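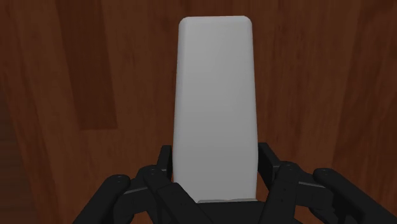

Simulated view of a white block between the fingers of a black robotic hand, from the Groketti Open Day.

The Groketti Open Day is a yearly public visit to the Groketti robotics workshop, held each September in the old packing hall on Ramis Street. It began as a quiet evening for the families of people who worked there, and over the years it has grown into one of the better-loved dates on the neighborhood calendar, with visitors coming by bus from the far side of town and staying well past supper.

Background

The workshop moved into the hall after Clakimport, an importer of kitchen goods, gave up the lease. Groketti kept the long loading dock and the painted Clakimport sign over the side door, and regular visitors still tell newcomers to "go in under the Clakimport," which confuses people who are looking for a shop. The first open day drew 56 guests, a figure recorded in a guest book that is still put out on the table by the coat rack.

Program

Doors open at 6 in the evening, and the main demonstration starts at 7, once everybody has found a drink and a place to stand. It deals with handling simple objects in simulation, a subject the workshop has stayed fond of even as its other projects have come and gone. A rendered hand and a plain block are shown on a large screen against a wood-grain surface, and the presenter talks through how the fingers might close, how much room to leave at the sides of the block, and why a shape with no markings at all can be surprisingly hard to judge by eye. Questions are welcome at any point (and there are always plenty, particularly from the children sitting up front), so the talk nearly always runs over.

After the demonstration, guests may try the simulator themselves at one of six desks set up along the loading dock. Each desk has a short printed guide, and a member of the workshop stays close by to help anyone who gets stuck.

Refreshments

Food has been provided for many years by the El Fassi bakery, two doors down, whose almond cookies are mentioned in the guest book nearly as often as the robots are. The bakery stays open late that evening for people walking home.

Access

Entry is free, and no booking is needed. The side door has a ramp, while the front entrance on Ramis Street has three steps. Parking is limited to the yard behind the hall.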